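# The Bag by the Door

Zsófia Rácz sells coffee from a small counter in Droltberg, and she has strong feelings about paper bags. "A customer forgets the cup in one hour," she told me. "The bag stays in the kitchen until January."

Her bags are of light brown kraft paper, with rope handles in orange. She ordered 2,000 of them last spring and paid a little more for the rope – flat paper handles, she says, hurt the fingers when the bag is heavy. 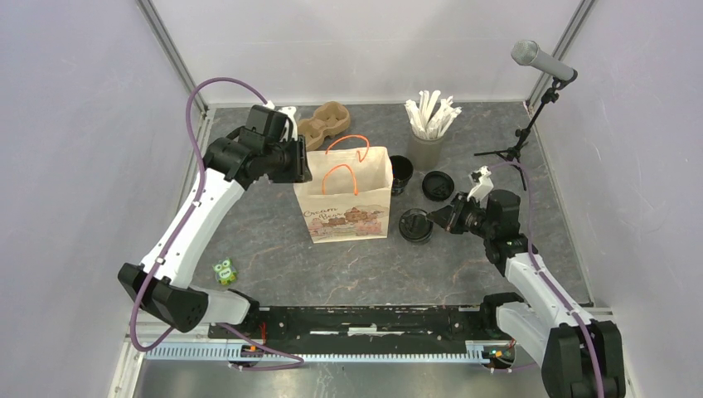 Packing has its own order. The bag must stand open by itself before anything goes in. Lids are put on the cups first and pressed along the whole edge, then the cups go down straight, side by side, with a napkin between them.

Mahnaz Hashemi, who buys her beans there, has kept one bag for 36 weeks. It carries library books now, and the handles are still good.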